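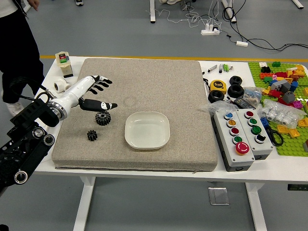 Figure 1. The hand at the cushion station, with the two gears and the square bowl, and the surrounding items left in place on the table.

Student project report
Reading time: 4 minutes

Grasp choice for small rigid parts on a soft surface

Submitted by Eoin Scanlon, 7th August
Project partner: Wakbridge

1. Purpose of the project

The project examined whether a multi-fingered robotic hand picks up small plastic parts more reliably when the supporting surface is soft. Earlier work in the Movis project had been carried out on a bare table. On that surface the fingertips often met the table before they had closed on the part, and the trial was stopped by the force limit.

A fabric cushion was therefore placed under the parts. The question put to the student was whether the gain in fingertip clearance would outweigh the loss in position accuracy, as a part resting on fabric may tilt or sink when touched.

2. Method

Each trial began with the hand held above the cushion, fingers extended and thumb forward. The target was one of two black plastic gears, one larger than the other. The task was to grasp the named gear, lift it clear of the fabric and release it into the white bowl, also on the cushion (Figure 1).

Two grasp types were compared. In the first, the thumb closed against two fingers. In the second, it closed against all the fingers together. Both were run on the bare table and on the cushion, which gave 4 conditions. The order of the conditions was mixed within each session. A total of 228 trials was recorded, shared equally between the conditions.

The remaining items were kept on the table throughout: tape measure, toy tyres, bagged parts, push-button boxes and building bricks. They belong to the wider Movis object set and served as background clutter for the vision software. None was used as a target in this study.

A trial was counted as a success if the gear came to rest inside the bowl. A gear that struck the rim and fell back on to the fabric was counted as a failure, even where the grasp itself had been sound.

3. Results

The cushion reduced the number of trials stopped by the force limit under both grasp types. The benefit was greater for the smaller gear, where the fingertips must reach closest to the surface.

Failures on the cushion were of a different kind. In 43 trials the gear turned as the first finger touched it, and the hand closed on an edge instead of across the width. The two-finger grasp was the more affected. The fuller grasp tolerated the movement better – the later fingers tended to bring the part back towards the thumb.

Release into the bowl caused little difficulty once the drop height had been lowered in the second week.

4. Limitations

Only one cushion was tested, and its stiffness was not measured. The starting position of each gear was set by hand against a printed guide, and small errors in placing are included in the results. The Aubert tracking software lost the smaller gear on several occasions when the thumb passed over it. Those trials were repeated, and the lost attempts do not form part of the total.

5. Further work

It is recommended that the trials be repeated with a firmer cushion and a thin foam sheet. The closing speed of the first finger should also be varied, as it was fixed in this study. The trial records have been passed to Wakbridge and will be used by the next student on the project, starting in September.

Contact the Movis project office | Copyright Wakbridge. All rights reserved. | Back to top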